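Isabelle Vachon
@ivachon_bench

Thread on taking apart office desktop towers for parts, in the order I do it. Mostly for Solange Desjardins, who asked, and for anybody else with a stack of them. 1/

The stack: 296 machines from the Vadton office closure, all the same mid-size tower, all old enough that the buyer wants parts and has no interest in whole units. Uddin takes the boards and memory. Drevholm takes drives and power supplies. 2/

Before opening anything: power cord out, then hold the front button down for a few seconds. Check the optical bay for discs with a paperclip. I have found payroll backups in there, and one wedding. 3/

Lay the tower on its side with the removable panel up. Clear the bench first. A loose screw under the case will scratch the far panel, and Drevholm marks down scratched shells even when they only asked for the shells as packing. 4/

Panel off. Look before touching. You want to know where the drive data cable runs and whether someone has been in there before you. Signs of a previous visitor: mismatched screws, a cable tie where the factory used a clip, a missing blanking plate. 5/

Dust next. Short bursts from the can, case tilted, fan blades held still with a finger. If you let the fan spin up under compressed air you can ruin the bearing, and fans are worth keeping. 6/

Drive comes out first, always. It carries somebody's data, so it gets a label before anything else gets a screwdriver. Tray number on the drive, same number on the inside of the case in pencil. Pencil survives alcohol wipes better than the cheap markers. 7/

SATA data cable: hold the plug, press the metal tab if there is one, pull straight. Do not rock it side to side. The plastic tongue on the drive snaps and then the drive is a paperweight with data on it, the worst category of object in the shop. 8/

I leave the data cable attached at the board end until the board itself comes out. One less thing to lose. 9/

Drives stand on edge in the tray. Flat stacking puts the connector of one against the screws of the next. We use Skustmont divider trays because they were what the supplier had in December and they have held up. 10/

Cooler and CPU. Warm paste lets go more easily than cold paste, so if the machine still boots I run it for ten minutes before I start. Twist gently, then lift. A cooler that won't twist gets left alone until it will. 11/

Lever out from under its hook, up, frame open. Lift the processor straight up by the edges. Into a clamshell immediately. 12/

Now the socket is the fragile part. With the contacts in the socket, one dropped screw can bend a row of them, and a bent pin takes a board from sellable to scrap. If you still have the plastic cover, put it back on. If you don't, keep screws and sleeves away from that end of the case. 13/

Uddin checks sockets under a magnifier. They rejected 2 boards from my last box for pins I would have sworn were straight. I looked again with my own loupe. They were right. 14/

Memory. Open the latches fully before pulling. Handle by the short ends. Test the modules separately later, since a bad module and a bad slot look identical from the outside. 15/

If I plan to test the board on the bench, I leave one known module in until the end. If the board is going straight to the box, everything comes out. Write down which you did. 16/

Power supply: unplug the main connector (squeeze the clip, it is always stiffer than you remember), then the processor power lead, then the drive leads. Screws at the back. Support the weight with your free hand before the last one comes out. 17/

Do not open the power supply itself. Read the label, note the rating, tape the leads into a bundle. Anything with a swollen or scorched smell goes in the reject bin without further discussion. 18/

Motherboard screws go in their own cup. They look like the drive screws and they are not the drive screws. I have a jar of 3,000 mixed screws from before I learned this, and I do not intend to sort it. 19/

Lift the board by the edge near the rear ports, slide it clear of the back plate, antistatic bag, done. The back plate travels with the board — Uddin pays slightly more when it is included. 20/

What is left is steel and plastic. Bezel clips break if the shell is cold, so let machines from the unheated store sit indoors overnight before you pull the fronts. Steel goes to the scrap yard by weight. My last load was 700 pounds. 21/

Solange asked about time. I don't time it. The slow step is labeling, and the labeling is the step that has saved me every time a client called back about a drive. 22/

She also asked whether to pull the chipset heatsink. No. It is small, it is clipped or glued, and the buyer wants it on the board. 23/

Replies are open for questions about this model. For laptops, ask someone more patient. Bench view below, cooler and processor off, one module still in. 24/24

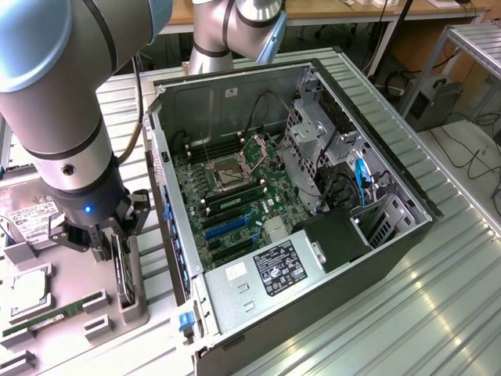

Tower on its side, socket open, blue SATA cable at the drive cage.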